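3.2 Packaged food and the sorting of household purchases

The second part of the study dealt with how households group packaged food once it has been brought home. Earlier work on shop layout assumes that buyers carry the categories of the shelf into the kitchen. Shetty (Revathi Shetty's unpublished survey of Stillombridge) found little support for this, and the present data point the same way. Of the 900 households approached in Stillombridge and Ginura, 600 returned a complete diary. Together the diaries list 3397 packaged items, each entered with its type of wrapping, its main colour and the place where it was stored.

Diaries were kept for the whole of March. Respondents were asked to set out their packaged food on a table before putting it away and to write down the items in any order they liked. The order was then treated as data. Items entered next to each other were taken to be related in the mind of the respondent, following the adjacency measure of Kurian and Nadar. Figure 4 gives a table of packaged food.
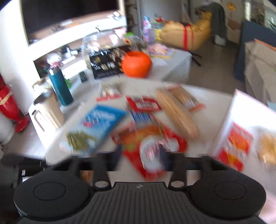 Figure 4. Packaged food on a white table.

Adjacency was predicted best by wrapping. Soft packets were entered beside other soft packets far more often than chance would allow, whatever they held, and the same was true of tins. Colour had a weaker effect, which disappeared in households with a separate larder. Type of food, the category used by most retailers, came third. The exception was tea, which respondents in both towns tended to enter alone and at the end of the list.

A further 46 diaries were left out of this part of the analysis. In these the items had been written in alphabetical order, and the adjacency measure has no meaning for such lists. Leaving them in lowers the effect of wrapping slightly but does not change the ranking.

Two limits should be noted. The coding of colour was done from the respondents' own words, and terms such as "dark" were hard to place. The Clinel coding scheme was tried for these entries and gave poor agreement between coders. The diaries also say nothing about items eaten before they were stored, a matter taken up in Section 3.3.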